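Chapter 7
Looking After the Folding Cell

By now you will have spent a good few hours with the Zemar arm, and I hope you have grown fond of it, as most of us do sooner or later. In the last chapter we bolted it down and taught it to reach. What we come to now is the quieter business of keeping the cell fit for work from one month to the next, and I must confess it is the part I enjoy most.

We shall stay with the small cloth-handling cell we have used since Chapter 4: one arm, one mat, a cardboard box for the fabric pieces, and rather a lot of cable. Before you touch anything, bring the arm to rest and switch it off at the supply, then walk all the way round and simply look.
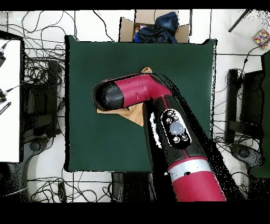
Cables deserve your attention first. A joint that passes 600 cycles in a shift will find any lead that has strayed into its path, and a tug too slight to notice can loosen a plug over several weeks. At the Najafi workshop, where I learned the trade, we checked every connector by hand after each 200 hours of running, and wrote the result in the Givine logbook whether or not we had found anything.

The mat comes next. Lint gathers on it, and a mat that has crept by 12 millimetres will spoil every pick you taught so carefully. Section 7.1 deals with cleaning and squaring it, Section 7.2 with the joints and their covers, and Section 7.3 with the cable runs. You will need your notes from Chapter 6 and a soft brush.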